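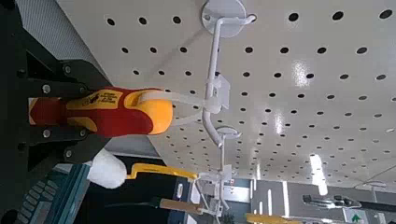 Sutside Pegboard Panel and Hook Set: Review

By Hsiu-ying Yip

I bought the Sutside panel to get the hand tools out of a drawer and onto the wall over my work table. It came with a white panel, a bag of plain hooks and a smaller bag of the hooks with round base plates, which cost extra. I paid 154 dollars for everything, including shipping. The Litisthorpe panel I had in my last shop was cheaper and I will compare the two where it makes sense.

Panel

The panel is white with evenly spaced round holes. The finish is glossy. Under overhead lights you get bright streaks across it, and if you are standing at the wrong angle they are annoying. The old Litisthorpe board was matte and easier on the eyes, but it picked up gray fingerprints in the first week and never gave them back. The Sutside wipes clean with a damp rag. I would take glossy again.

Holes are clean. I ran a finger around a lot of them before mounting and found one rough edge, which I took off with a bit of sandpaper. None of the holes were out of line, and a hook that fits in one fits in any other.

Mounting took me most of an afternoon. The instructions are one folded sheet with drawings and no words, and the drawing for the lower fasteners is upside down compared to the others. Set the bottom edge first and level from there. Leave yourself room behind the panel, as the hooks need some depth to seat.

Hooks

The hook is a rod that comes out of a round white plate. The plate spreads the load over the board and keeps the rod from tipping, which is the whole problem with bare wire hooks. On my Litisthorpe board the hooks came out with the tool about one time in three. With the Sutside I have had it happen twice since July, both times with a hook I had not pushed all the way in.

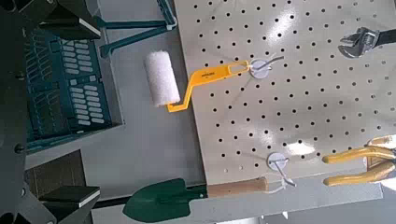
Page last changed: 11/14/22

The rods are thin. For light hand tools that is fine and it means they will go through a small hanging hole or a loop of string. I hung the trowel by the white loop at the end of its handle and it is easy to take down with one hand. The paint roller goes on by the slot in its yellow handle. A slot is the best thing to have on this kind of hook — drop it over, done.

Tools with no hole are the weak point. You need to add something. A screwdriver has a round handle with nothing to hang it by, so I use a clear plastic tag looped on the end of the handle. It works, but the tag has to be lined up with the rod every time, and I miss it more often than I would like. Cheung sells a ring holder for screwdrivers that is supposed to fit the same hole size. I have not tried it.

Spacing

Give wide tools more space than you think they need. The roller cover sticks out to one side of its handle, so whatever hangs on that side has to be narrow. I first had the roller next to the scraper and the two knocked together every time I reached for either one.

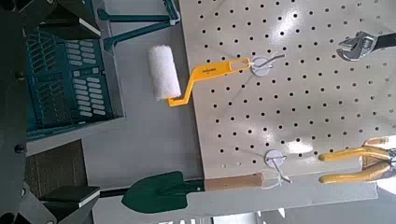 I also moved things up and down several times before I was happy. Anything with a blade or a point I now hang low enough that I can reach the handle without my wrist going past the sharp part. The wrench can go higher. It is the tool I take down least, and it has a long handle.

With the panel mounted over the table, remember that long tools hang well below their hooks. My scraper and screwdriver both come down past the holes, in front of the plain gray backing. That looks fine and wastes no space, but check the drop before you mount the panel too low. A longer tool would touch the table on a low board.

Load

Sutside rates each hook at 7 pounds. I have nothing that heavy hanging from a single hook and I did not test it to failure. The heaviest thing up there is the wrench, and its hook has not sagged or pulled forward.
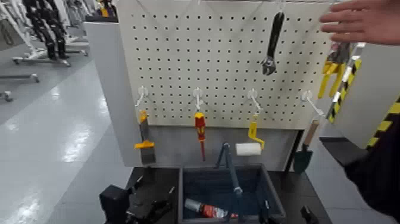 For daily use the single row across the middle is what I would recommend. One tool to a hook, handles up, all at the same height. I tried doubling up for a while and ended up taking two things down to get one. Replacement hooks are sold in packs of 31, an odd number, and more than most people will use on one panel.

Complaints

The round plates hide the hole behind them and crowd the neighbors, so you cannot put two hooks in adjacent holes. The white hooks on a white board are also hard to see from across the room if the lights are bright. Ferthorpe makes a similar set with colored plates, and I would have paid a few dollars more for that if they shipped here.

Customer service answered my question about the upside-down drawing in two days and said a new sheet was coming. I have not seen it yet.

Rating: 80 out of 100. Points off for the instructions and for having nothing in the bag that holds a screwdriver.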